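Closing the gap behind a bathroom vanity, wall is not straight

ollero_p
Hello all. We renovate the small bathroom ourselves and the new vanity is 886 mm wide. The wall behind it bends inward, so at the left end I have a gap of almost 5 mm and at the right end none. Should I fill with silicone, or is it better to cut the back edge to follow the wall?

Hollis Lindqvist
Scribe it. Silicone over 5 mm sags and goes grey within a year.

gracaamaral
I don't agree with Hollis. With backer rod behind it, silicone is fine. Mine has been in since January and the colour is still good.

Hollis Lindqvist
January is not very long, Graça.

ollero_p
Thank you both. The top is stone, so I can't cut it myself. Does the backer rod stay in place if the gap gets narrow?

Phúc Lã
It stays if you stop it where the gap is under 2 mm. After that only silicone. Check also that the cabinet is at 90 degrees to the side wall before you fix anything.
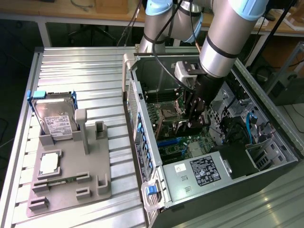
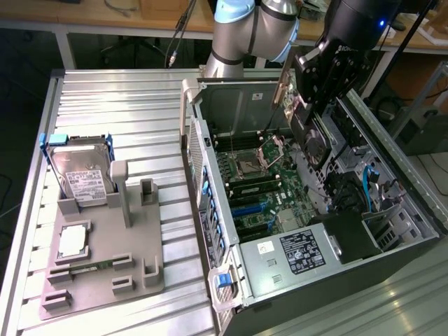
Open computer case on the bench, all four.
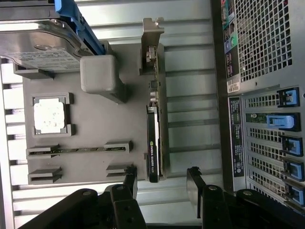
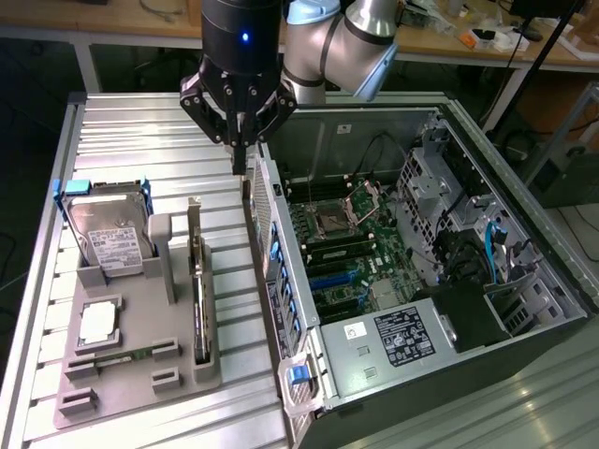 Phúc Lã
About the drawers, which you will ask next: take them out before you screw the cabinet to the wall, and put them back only when it is level. If you want to remove them again for the plumbing, look for a release tab under each runner. On ours they are blue, like the column of drive-bay tabs at the front of the case in the last picture, and you press left and right together. I forgot this once and bent a runner.

ollero_p
Mine are orange but I found them. I will try the backer rod first.

Hollis Lindqvist
Your bathroom. Use a neutral cure silicone at least, the other kind can stain stone.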